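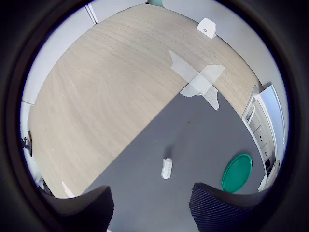 I have been meaning to write about the table for weeks, and now it's the first Sunday of the year, the tea is made, and I've run out of excuses. So, the table!

It has a light oak-colored top, the kind that shows every pen mark and every ring from a mug, and for most of December I was nervous about doing anything on it at all. I'd work with my elbows tucked in like somebody eating soup in a white shirt. Then Soledad Sorensen came by to drop off a cake tin, watched me slide a cutting board under everything I touched, and asked if I had ever heard of putting a mat down. Well, yes, I had heard of it. I just hadn't done it.

## The mat

It's dark gray with a matte finish, and it covers the part of the table where the work goes on. I had wanted something cheerful (yellow, if you must know), but gray has grown on me. Pale things show up beautifully against it. A scrap of something white that would vanish on the wood just sits there waiting to be picked up, and as somebody who once spent half an evening hunting for a bit of foam the size of a sugar cube, I can't tell you how much I like that.

It already has scuffs and a few light specks on it. I've decided those are its job, and I feel much better about them there than on the oak.

## The tape

I went back and forth on how to keep the thing from creeping. Amado Buenaventura was all for double-sided carpet tape, and he made a good case for it over the phone, but I kept picturing the day I'd want to lift the mat and find half the table coming with it. White masking tape it was. I tear it by hand, so the ends come out ragged, and I never get a corner right on the first go, which is how you end up with strips over strips over strips. One corner is a fairly respectable cross. Another one is more of a heap.

Milagros Aquino, whose sewing table is so neat it makes me want to go home and start again, told me to press each strip from the middle outward with the back of a spoon. I did try it. Mine still crinkle, but I'm fond of them.

## The green lid

Everybody who sits down at this table picks up the lid sooner or later. It's round plastic, a lovely bright green, with a raised rim, and I long ago lost track of whatever it used to close. Turned the right way up it makes a very decent little dish for pins or screws, and the rest of the time it just lies on the mat looking pleased with itself.

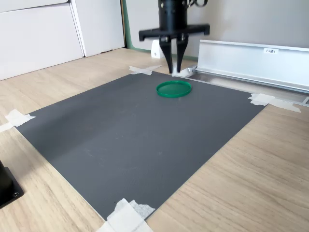 ## Still to do

I'd like a better lamp before the winter is over, something with an arm I can pull down close. There's also the question of whether to oil the wood that isn't covered. Halina Jabłońska says to leave it alone until spring and then do the whole top in one go with the mat off, and she's probably right, though it does mean doing all four corners again. I'd better buy more tape.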